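New on Our Shelf: The Virora Two-Arm Table Kit

Several of you wrote in after the July issue asking when we would get around to the Virora kit from Drerau, and I'm happy to say we finally have (thank you for being so patient with us!). It comes as a black rail surround that sits on a tabletop, with one arm mounted on each side, and the whole package goes for $3,811 before shipping.
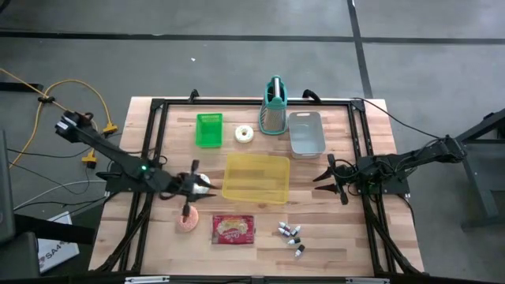 Dayana Grajales did most of the assembly, with Dennis Clegg reading the instructions out loud over her shoulder, and it went together more calmly than the last kit we tried. There are 19 steps in the booklet. Step 13, the one about squaring up the rails, is worth reading twice before you touch a bolt, and I'd love to see Drerau add a better drawing there.

What you're really paying for is the way the two arms share the middle of the table. Plenty of kits at this price give you a pair of arms that are happiest when they stay well apart, and then you spend your evenings writing little rules to keep them from bumping elbows.
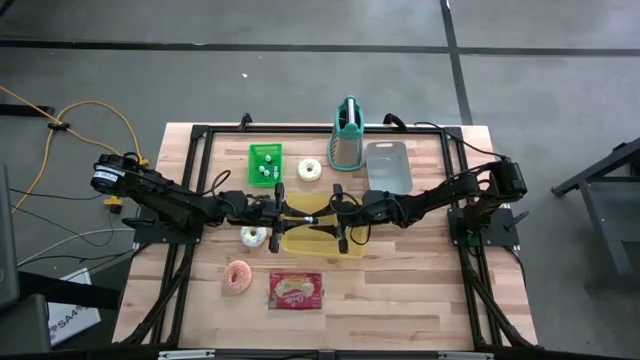

Virora's software handles a good deal of that for you, and Hernán Benavides, who is hard to please, left it switched on all afternoon. The cable clips are my one real complaint. They feel flimsy, and I'd order spares from the start.

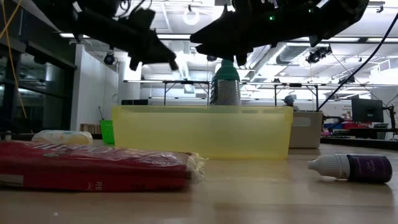
Sorting practice is where I'd suggest a new owner begin, and please don't rush out to buy fancy test blocks. Ordinary household things teach you so much more! A crinkly wrapped snack, a cheese grater and a little dropper bottle each ask for a different grip, and a plain yellow bin gives you somewhere to put them.

Members get $80 off through the end of the month. Write to Edith Villanueva at the Arboleda office and she'll send you the code.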